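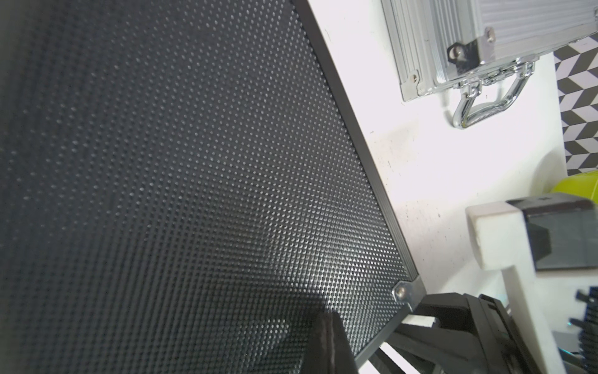

I came in for one season and stayed for three, mostly because the rehearsals were run on time and the pay arrived when they said it would. So wrote one of last year's touring company when we asked what we should tell people thinking of applying.

Sondovance is looking for actors and singers for its spring tour of small halls, schools and arts centres. We are a theatre company based in Porholm and have been taking musical plays on the road for 14 years. Most of our venues seat fewer than 200 people and a few have no wings, so the cast stays close to the audience for the whole evening.

The show
The new piece is called Flasteck. It is a musical play in two acts, set in a seaside boarding house during the last week before it is sold. The script is finished and the songs were tried out at a reading in October. There is a live band of three, and members of the cast who play an instrument may be asked to join in for the second act.

Parts open
Mrs Kovačević, owner of the boarding house. Playing age 55 to 70. Alto, strong speaking voice. On stage for most of the show.
The Lodger. Playing age 30 to 45. Baritone. Some simple dance.
The Niece. Playing age 18 to 25. Soprano, up to a top A.
Two ensemble members, any age over 18, to play the remaining guests and to understudy the parts above.

We welcome applications from performers of any background. You do not need an agent. Drama school training is useful but we will look just as closely at what you have done on stage. A full driving licence is an advantage for the ensemble parts.

Dates and pay
Rehearsals start in February in Porholm and last four weeks, 10 am to 6 pm, five days a week. The tour runs for 13 weeks and takes in 71 performances, including school matinees. There are no more than two shows on any one day.
Pay is weekly and is the same for every member of the cast. Touring allowance and accommodation are on top. We cover travel from Porholm to all venues, but not travel to Porholm for rehearsals unless you live more than 50 miles away. Ask us if this is a problem.

Get-in and get-out
This is a small company and everyone helps to load and unload the van. If you have an injury or a condition that means you cannot lift, say so in your application and we will give you other work. It will not count against you.

How to apply
Send a CV, a recent headshot and a link to one song and one short speech, each under three minutes. A phone recording is fine. Please put the part you are applying for in the subject line. You may apply for more than one.
Auditions will be held in Porholm in December. We reply to every application, including those we cannot take further. Recalls, if needed, will be in January.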